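Can I swap oil for butter in a pound cake without it going gummy?

Posted by Malou Kirkegaard, 15 July 2022

I have a lemon pound cake recipe that came out of an old church cookbook. It calls for two sticks of butter, 2 cups of sugar, 4 eggs, 3 cups of flour, a cup of milk and a teaspoon of baking powder. My nephew can't have dairy, so I tried it with a cup of canola oil and oat milk. It rose fine and then sank in the middle, and there was a damp, rubbery streak along the bottom third. Loaf pan, 350 for an hour and ten minutes. A toothpick came out clean on the side but I may have missed the center. I'd like to try again this weekend. Is it the oil, the oat milk or the oven?

3 replies

flodcombe_kitchen

Too much oil. Butter is only 80 percent fat or so and the rest is mostly water, so a cup of oil is more fat than a cup of butter. Use 3/4 cup plus a tablespoon and see what happens.

Acharya

The amount of oil matters, but I would look at the mixing first. A recipe like yours gets a lot of its lift from beating butter and sugar together. Oil won't hold air that way. With only a teaspoon of baking powder for 3 cups of flour, there isn't much else to push it up.

What I do is beat the eggs and sugar by themselves on medium-high until they are thick and pale, five or six minutes, then pour the oil in slowly with the mixer still running. Fold in the flour and the oat milk by turns and stop as soon as you can't see dry flour. I would also go up to 2 teaspoons of baking powder. Rub the lemon zest into the sugar before you start, or the cake will taste flat next to the butter one.

That is a lot of batter for a single loaf pan, too. Use two pans or a tube pan, drop the oven to 325, and test in the very center. If the top browns early, lay foil over it.

Sundano

Just buy vegan butter sticks. I use them cup for cup and can't tell the difference. Get the sticks, the tub kind is too soft.

If you do go with oil, let it cool all the way before you slice it. Mine always cuts cleaner the next day -- I wrap the whole loaf while it's barely warm and leave it on the counter overnight. It also freezes well in slices, up to two months, and a slice thaws by lunchtime if you take it out in the morning.
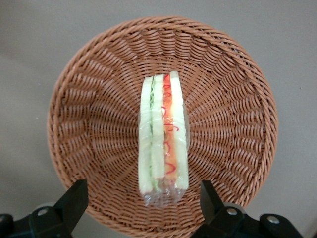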